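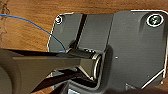 Digital Forensics | Conversations

9 min read

Thongchai Thepsuriya had been up since five when we spoke, and he had already apologized twice for the noise of his kettle before I got my first question in. He runs the evidence lab at Ustthorpe, a small one, with a long bench, a locked store at the back and more phone chargers than any person should own. He has been pulling data off other people's devices for 15 years, and he still talks about it the way some people talk about fishing.

I had wanted to ask him about clocks. Anyone who has sat through a hearing with digital evidence in it will know how much can hang on a time printed next to a file name, and I had always supposed, as I think most of us do, that the time was simply the time.

"Oh, I wish," he said, and laughed for quite a while. "A timestamp is a machine telling you what it believed. Maybe it believed the right thing. You have to go and find out, and that's most of my week."

He told me about a case from May, with the names left out, in which two laptops from the same office disagreed by 811 seconds. The messages on one seemed to answer questions that hadn't yet been asked on the other. A lawyer had built rather a lot on that, poor man, and it took Thongchai the better part of a day to show that one of the laptops hadn't checked in with a time server in months and had been drifting along by itself.

"Thirteen and a half minutes, near enough," he said. "It doesn't sound like much until somebody says they were on a train."

The lab keeps its notes in a program called Stulis, which he likes, and does its imaging with Cleltico, which he likes less but has grown used to. Neither one, he was keen to say, will tell you that a clock is wrong. They show you what is stored. So the first thing his people write down, before they copy anything, is what the device says the time is and what the wall says, side by side, in pen. He is very fond of pen.

I asked whether that was enough for a court. He took his time with this one, and I could hear him pouring the tea.

"It's enough for that minute," he said. "It tells me how far off the clock was when I met it. It says nothing about last winter. For that I need something from outside, a mail server or a receipt, anything that kept its own time and had no reason to care about my case."

This has become a bit of a project for him. With a colleague's help he has put together a set of test drives, which they call Ongart after the street the lab used to be on, with over 500 files whose clocks were set wrong on purpose. New examiners get 30 of the files in their first month and have to say which dates they would swear to. Most of them swear to far too many. He did too, he said, the first time he tried it, and he had helped to make the thing.

"I'd like people to be happier writing 'I can't tell' in a report," he said. "I write it all the time now. My wife says I've started doing it at home."

We talked on for a while after that, about time zones and daylight saving (he has strong views on daylight saving), and about whether a younger Thongchai would have listened to any of this. He thought probably he wouldn't have. Then somebody came to the door with a box for him to sign for, and I heard him ask them what time they had.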